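Section 2: Planning and Budgeting Your Gurbridge Kitchen Bench

Before you open the Duan arm catalog, sit down with this section and a pencil. Planning a bench is one of the best parts of the whole job, and an afternoon spent on it will save you a lot of reordering later! By the end you should have a filled-in Form 2A, a short shopping list and a floor sketch you can hand to whoever runs your electrical work.

This section covers a single-arm bench for countertop appliance tasks (doors, dials, buttons, loading and unloading). For two-arm benches, read this section first and then go on to Section 3.

2.1 Decide what the arm will do

1. Write down every task you want in the first six months. Use plain verbs: open, turn, push, lift, close.
2. Next to each task, write the appliance or object it needs.
3. Cross out any task that needs a second hand. Keep those on a separate sheet for Section 3.
4. Circle the three tasks you care about most. Your budget gets built on those.

Note: "Heat a bowl of soup" is really five or six tasks. Break it up. You'll be surprised how much of your list comes down to the same few motions, and that's great news for your gripper budget.

2.2 Choose the appliance before the gripper

Most first-time buyers pick the gripper first. Please try it the other way around. The appliance decides how wide the fingers must open, how hard they must push and which way the wrist has to face.

For a starter bench we love a simple microwave with dials. Dials and a push button give you turning and pressing on one small panel, with no menus to work through, and you can check the result by eye from across the room.
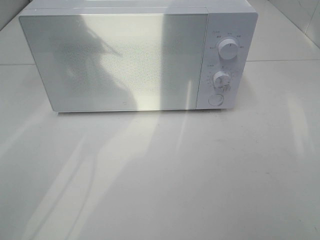 Figure 2-1. Countertop microwave with two dials and a round door button.

5. Measure each dial across its face and write the smaller number on line 4 of Form 2A. On many models the timer dial and the power dial are different sizes, so measure both.
6. Measure the gap between the dials. The open fingers have to fit here, pads included.
7. Press the door button with a push gauge and record the highest reading. Do this 50 times on a new unit, as a fresh latch can loosen up over the first presses.
8. Open the door fully and mark its swing on the counter with tape. The arm base must stay outside the tape.

Note: Panel labels can be in any language. The arm is taught by position, but your operators will be reading them too, so budget for a translated label card if your team needs one.

CAUTION: Never run a microwave empty during set-up. Keep a microwave-safe cup of water inside for any powered test.

2.3 Check the surface and the light

Light costs very little to plan for and plenty to fix afterward. Glossy doors and pale counters both throw light back at the camera, and sun coming in at a low angle can lay bright streaks right across them.

9. Visit the bench site in the morning, at noon and late in the day. Sketch where the sun falls each time.
10. If direct sun reaches the appliance at any visit, add a blind or diffusing film to your list.
11. Check that the counter is flat and firm. Push down at the front edge with both hands; if it gives, add a brace kit.
12. Leave at least 34 cm of clear counter in front of the appliance for the wrist to turn.

Note: You can keep some sunlight if your project calls for it. Oskari Peltonen's group at the Plorkorthorpe site planned one shaded bench and one by the window from the start, then compared results from both. If you have room for two, it's a lovely way to work.

2.4 Build the budget

Fill in Form 2B in this order. Prices are on the dealer sheet dated December 2019, which came in your welcome folder.

13. Arm and base plate. Choose the Duan short arm if everything on your list is within 65 cm of the base. Go to the long arm only if it isn't.
14. Gripper and finger pads. Order one gripper and two spare sets of pads. Soft pads wear quickly on ridged dials.
15. Appliances. Order two of the same model and keep the second one boxed. Makers change panels without notice, and a dial that moves even slightly means teaching the task again.
16. Camera and stand. The Allano fixed stand is fine for one appliance. Pick the sliding stand if you plan to swap appliances every week.
17. Electrical work. Get a written quote for a separate outlet for the appliance. Do not share it with the arm controller.
18. Small supplies: tape, cups, label cards, cleaning cloths. Allow around 200 dollars for the first year.

CAUTION: Do not cut the emergency stop or the floor marking kit to save money. The bench may not be powered on without them.

2.5 Time your order

Arms ship first and stands ship last, so place both orders together. If your budget year closes before delivery, ask your dealer for a split invoice. Benches ordered over the winter are usually ready for the February operator class, and we'd really encourage you to send two people. They'll come back full of ideas!

19. Send Forms 2A and 2B to your dealer with the floor sketch.
20. Keep a copy of each. You will need the line 4 figure again in Section 5 when you set the finger opening.

Go on to Section 3 for two-arm benches, or skip to Section 4, Unpacking the Arm.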